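Caring for your white tabletop: common questions
Filed under: Help & Advice > Tables and Benchtops
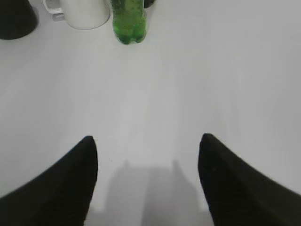

Matte white top with a green plastic drink bottle standing on it.

Can I put a cold drink straight onto the surface?
Yes. The Moltmont matte white top is sealed and a bottle or glass won't hurt it over the course of a meal. If there's a ring afterwards, wipe it with a damp cloth. We don't recommend leaving a sweating bottle in the same spot overnight, particularly near a join.

I spilled soft drink. What now?
Blot it up with paper towel, then wipe with warm water and a drop of dishwashing liquid. Go over it again with plain water or it will stay sticky. Dried cordial and cola may need a wet cloth laid over them for a few minutes.

Why does the top look grey in some places?
Matte white picks up the light in the room. The side nearest a window will look brighter and the far side duller. It's the same colour all over. If a patch stays grey when you turn the table around, try cleaning it before you contact us.

Which cleaners should I avoid?
Cream cleansers, steel wool, bleach and anything sold as a polish. Polish leaves shiny patches that are very hard to get off a matte finish. Melamine sponges do the same if you press hard.

How hot is too hot?
Use a trivet for anything above 50 degrees. That includes teapots.

Can scratches be repaired?
Light scuffs often come out with a damp microfibre cloth. Deep ones can't be sanded or filled. A replacement top for the Akier frame is $139 plus delivery, and the old one unscrews from underneath.

Will it fit my older frame?
Tops sold now fit the Akier and Ekon frames. They don't fit the Hegarty, which has different screw holes.

Does it yellow?
Some change is normal after years in full sun. Move placemats and vases now and then so the colour stays even.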